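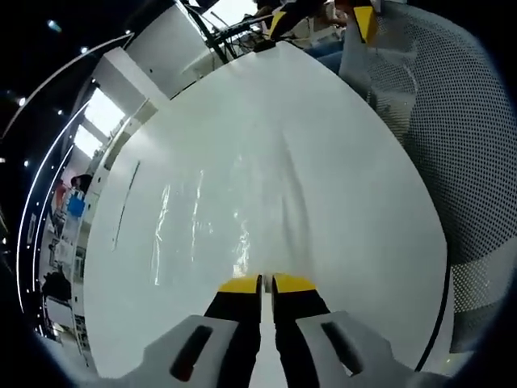

工单主题：书房网络一到晚上就断，白天没事
产品：Marka 路由器 + Siro 电力猫一对
提交日期：5/10/25
状态：已解决（用户自行补充后关闭）

大家好，先说一下我家的情况，免得来回问。房子是Ndlovu那片的老楼，墙厚得离谱，Wi-Fi 从客厅穿到书房基本就剩一口气了。我又不想在走廊里拉明线（家里人说丑，我没敢反驳），所以在Skiltton买了一对Siro电力猫，一头插客厅接Marka路由器，一头插书房接电脑。刚装好那阵子特别香，开会、传文件、看球都没毛病，我还到处跟人推荐来着！

然后从上周开始，晚上就不行了。症状是这样的：天黑以后不定什么时候，书房这头的网突然变得很慢，网页转圈，语音会议里我的声音变成机器人腔，再过一会儿整个断掉。电力猫上中间那个灯会从绿变红，有时干脆灭了。自己能恢复，但恢复多久看心情，短的几分钟，长的能撑到我去睡觉。白天呢，一次都没有，我特意在家待了一整天盯着它，稳得像换了一对新的。

我自己已经试过的：

重启路由器，重启电力猫，两个一起重启，按先后顺序重启，倒过来重启。都能好一小会儿，然后照旧。

恢复出厂再重新配对。配对那个按钮藏得真深，我用牙签捅的。配好之后当晚照断。

换网线。抽屉里翻出来两根，都试了，没区别。顺便发现其中一根卡扣断了，扔了。

把电脑直接搬到客厅插路由器，晚上用了一整晚，一点事没有。所以宽带和路由器我觉得可以排除，运营商那边我也打过电话，他们说线路正常，让我重启光猫，我重启了，没用。

书房那只原来是插在排插上的，我知道说明书写了不要插排插，所以第二天就改成直接插墙上了。速度是快了一些，该断还是断。

附件里放了路由器导出的日志，近2000行，我看了前面几页眼睛就花了，只看出来书房电脑那个口反复 down 再 up。麻烦你们专业的看看。

补充一：固件我也查了，Marka这边是最新的，Siro那边的管理软件提示有更新，点了更新，进度条走到一半卡住，我没敢动，去做了顿饭回来它自己好了。更新之后界面变成了深色，速率显示多了一个小图表，挺好看。断网没改善。

补充二：昨晚我留意了一下速率，正常的时候显示得挺高，出问题的时候一路往下掉，掉到 8 的时候网页还能勉强开，再往下就断了。掉的过程不算特别快，像有人在慢慢拧水龙头。
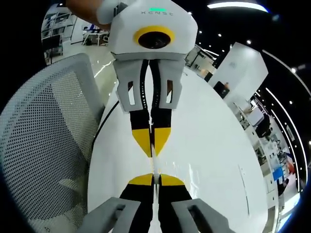 Keabetswe Mokgethi：您好，日志收到了，谢谢您写得这么细，排插那一步已经替我们省掉了。路由器这边没有看到异常，端口的 down/up 都是对端掉线造成的，问题应该在电力线这一段。只在晚上出现，又是速率先下降再断，比较像是某个电器在工作时往电线里灌了干扰。常见的有手机充电头、调光灯、鱼缸加热棒、老式吊扇调速器，还有一些便宜的LED灯电源。请您在速率下降的时候，把家里的电器逐个拔掉（关开关不算，要从插座上拔），每拔一个等它回升，再看下一个。如果方便，请同时记下书房和客厅是不是在同一个空开上。

收到！这个我还真没想过，我一直以为是电力猫过热。那我今晚就开始拔，家里人已经做好心理准备了。

跟进，第一晚：

等到吃完饭，速率果然开始掉。我先拔了书房的，显示器、打印机、台灯、手机充电头，一个一个来。拔显示器的时候它跳了一下，我激动得不行，结果等了一会儿又掉回去了，白高兴。台灯是暖光的那种，可以调亮度，我觉得嫌疑最大，拔了，没反应。充电头有三个，都拔了，也没反应。

客厅：电视、音箱、落地灯。没有。电视拔掉的时候家里人正在看大结局，这一项测试持续时间比较短，后来等广告的时候又补测了一次，还是没有。

厨房：微波炉、热水壶、电饭煲。冰箱我犹豫了一下也拔了，等了一会儿赶紧插回去。都没有。

到这儿我就有点泄气了，剩下能拔的都拔得差不多了，速率还在低处趴着。然后我去洗了个澡，回来一看，网好了。

关于空开：我打开配电箱看了，标签是前房东手写的，有两个写的都是「插座」，没写哪里的插座。我挨个关了一遍，书房和客厅在不同的空开上，书房跟阳台、走廊是一路的。你们如果要照片我再去拍，箱子里面字很淡，得打手电。

跟进，第二晚：

这次我学聪明了，把时间记在纸上。速率从天刚黑开始掉，家里人回屋睡觉前后恢复。两天都是。我就想，天黑的时候开、睡觉的时候关的东西，除了灯还能有什么呢？可是灯我昨天都拔过了呀……拔的都是有插头的灯！吸顶灯没有插头！

于是我挨个关墙上的开关。书房顶灯，关，没变化。客厅顶灯，关，没变化（家里人在黑暗里叹了口气）。走廊灯，关——速率直接窜上去了！！再开，等了一会儿，又开始往下滑。再关，又上去。我来回按了好几遍，跟小时候玩开关挨骂那会儿一模一样。

走廊那个灯是上周刚换的灯泡，超市打折区买的，40 块一大盒，我还觉得捡了便宜。时间也对上了，就是换完之后开始断的，我提工单的时候居然一个字没提，实在抱歉。

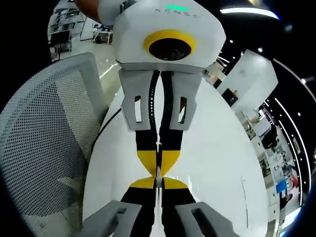
白色外壳，绿色指示灯亮着，镜头外有一圈黄边

验证过程也写一下吧，万一别人搜到：

先把走廊灯泡拧下来（关了灯等它凉，别学我第一次直接上手），换回抽屉里的旧灯泡，开着，观察一晚，一次没掉。再把新灯泡拧回去，15 分钟不到，中间那个灯变红。又从同一盒里拿了另一只新的试，也一样，所以应该是这一批的电源都不太行，不是单独哪一只坏了。最后把这盒灯泡里的一只装到厨房，厨房和书房不在一路空开上，速率掉了一点点，但没断。所以要是实在舍不得扔，装在另一路上凑合能用，我反正是不打算再折腾了，剩下的放储物间，那里一年也开不了几回灯。

顺便问几个小问题，不急：

一、Siro的管理软件能不能在速率掉到某个值的时候弹个提醒？我翻遍了设置没找着，现在只能开着窗口自己盯。

二、你们店里有没有带滤波的插座转接头？我看说明书最后一页画了一个，没写型号。年底前，大概12月，我想把书房再加一台小冰箱，怕又来一遍。

三、上次更新完的深色界面能改回浅色吗，白天窗边看不太清。

后续：Keabetswe Mokgethi回复说提醒功能目前的版本没有，已经帮我记到需求里了；滤波转接头有货，冰箱建议插在那个上面，电力猫还是直接插墙；浅色界面在「外观」里，要先退出登录才会出现。我去试了，退出登录以后还真有，藏得跟那个配对按钮有一拼。

走廊现在用的是旧灯泡，偏黄，家里人说比新的顺眼。网一直没断，工单可以关了，多谢多谢！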